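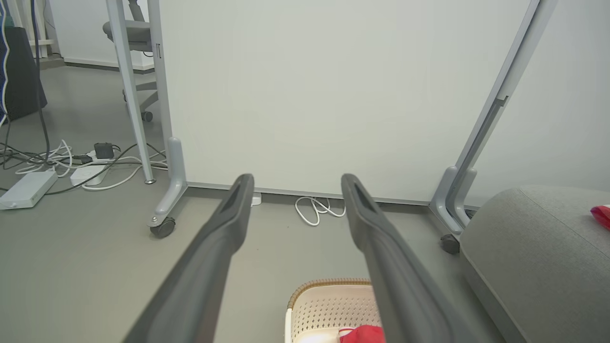
Go in July, Piret Lapiņa told me, because that's when they open the drying yard and you get to see the sheets out on the lines. Well, I went in the off season, and I still had a great time at the Nikzad laundry open house, so there!

I've wanted to visit ever since I ruined my second good wool sweater. Clatunley is a bit of a haul without a car. You take the 883 bus to the last stop and walk up the hill, and I do mean up. I got there at 10 in the morning with a stitch in my side and went straight for the coffee (good coffee, dry muffins).

Nikzad does hotel linens mostly, plus restaurant tablecloths and a small hand-finishing business for people who own the sort of clothes I don't. Yasaman Golestani took our group through. She talks fast and walks faster - I lost her twice between the sorting tables and the washers. The noise in there is something else. You feel the big machines in your teeth.

The sorting part was my favorite, which I didn't expect. Everything gets split by fabric and then by how dirty it is, and color comes a distant third. I've been doing it backwards my whole life. Yasaman's rule for home is to wash towels alone, always, since they shed on everything and they beat up your shirts. Somebody asked about fabric softener and she made a face I won't forget. Skip it on towels, she said, and use less detergent than the cap tells you to.

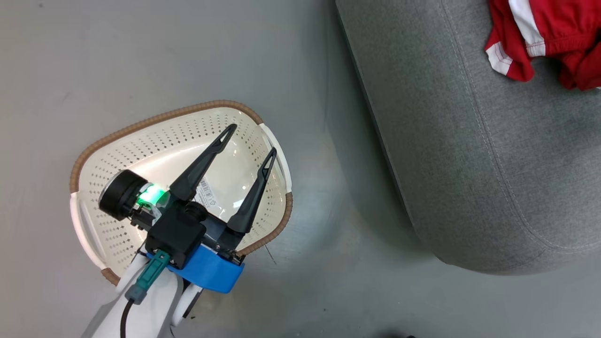

She was also pretty firm about not letting damp things sit in a heap overnight. Hang them over the side of the tub, over a chair, over anything. That's where the musty smell starts, and once it's in the cloth you need a hot wash and some patience to get it out. I thought of my gym clothes and looked at the floor.

After the tour there was a stain session with Kianoush Karimi, and this is the part I'd go back for. He had a tablecloth with coffee, beet juice, salad oil and red wine on it, and he went at each one a different way. Cold water and dabbing for the wine. Dish soap for the oil, worked in with a fingertip and left for 20 minutes. He wouldn't go near the beet until the end, and even then it left a pink shadow. "You cut a napkin out of the good part," he said, and moved on.

I asked him about wool, obviously. Lukewarm water, no wringing, roll it up in a towel and press. He thinks my sweater is a potholder now.

A few practical things if you're going. Tickets are seven dollars and you buy them at the door. Wear closed shoes, they'll turn you away in sandals. The ironing demo fills up first, so put your name down when you arrive - I didn't, and I only caught the last shirt over a tall man's shoulder. And the return bus leaves from the other side of the road, by the bakery, where I bought a poppy seed roll and ate it before I'd sat down.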